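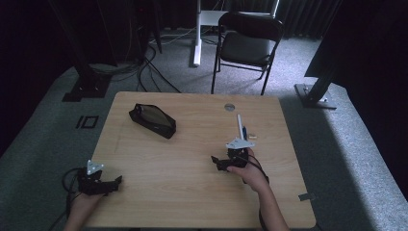

Wistov compact desk, light wood finish: review

Posted June 28, 2023 by Halfdan Østergaard

The Wistov is sold as a small desk for people who move their work between rooms. I have used one since March on an office carpet, mainly for bench work and some typing.

Assembly

Legs first, then top. The instructions are a single folded sheet with no text, and step 7 shows the bolts the wrong way up. Allow an evening. The driver supplied is soft and rounded off on the last bolt, so use your own.

Top

The surface is a light wood grain with rounded corners. The radius is generous enough that leaning a forearm on the front edge for an hour leaves no mark. The finish is matt and hides dust well. Pencil wipes off; marker needs spirit. Zipped pouches and cable ends dragged across it have left no scratches so far.

Cable hole

There is one, near the far edge and a little right of centre, with a round metal grommet. It takes 3 ordinary leads, but a moulded mains plug will not pass. The position suits a single screen. Anyone whose equipment sits on the left will end up running leads over the side.

Bracket

A small metal bracket protrudes at the right front corner. It is useful for hanging a headset and badly placed for anyone who walks past on that side. Mine has caught two pockets. It unscrews, leaving a pair of visible holes.

Stability

No sway front to back. Slight side-to-side movement on thick carpet, reduced by retightening the bolts after the first week.

Seating

A folding chair works for short jobs. With a seat height of 435 mm my elbows come level with the top.

Spares

Wistov sent a replacement bolt set free of charge after one email. Delivery took 7 days.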